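Wanted: People Who Eat Lunch at Their Desks

The Pratwood Lunch Diary is looking for participants

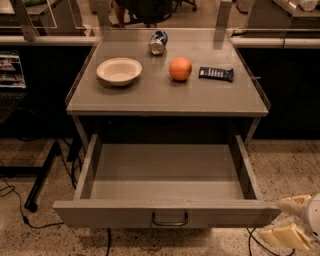 We are a small outfit in Dendon putting together a book about what working people eat between morning and quitting time, and we need your help, mainly because our own lunches have already been written up and the publisher found them thin.

What you would do: keep a diary for 8 workdays. Write down what you ate, where you ate it, what you meant to eat instead, and who interrupted you. Spelling is not graded. Entries reading "see yesterday" are allowed up to three times, after which we start to worry.

Who we want: anyone with a job in Dendon or Fraser, any shift. We have plenty of office staff already (109 people answered the last call, and a startling number of them work in insurance). So we would especially like to hear from bus drivers, nurses, roofers, school cafeteria workers and anyone who has ever called a granola bar a meal and meant it.

Who we can't take: food bloggers, people selling a meal plan, and relatives of the editors, who know what they did.

What you get: a $500 drawing open to everyone who finishes, a copy of the book when it comes out, and a free lunch at the Fundmont building in September. The lunch will be sandwiches. We have been asked to stop promising soup.

Diaries are printed without names. If your supervisor recognizes you by your egg salad, we can't be held responsible.

To sign up, pick up a form at the Pratwood front desk or ask for one by mail. Please don't call between noon and one.

Posted January 2019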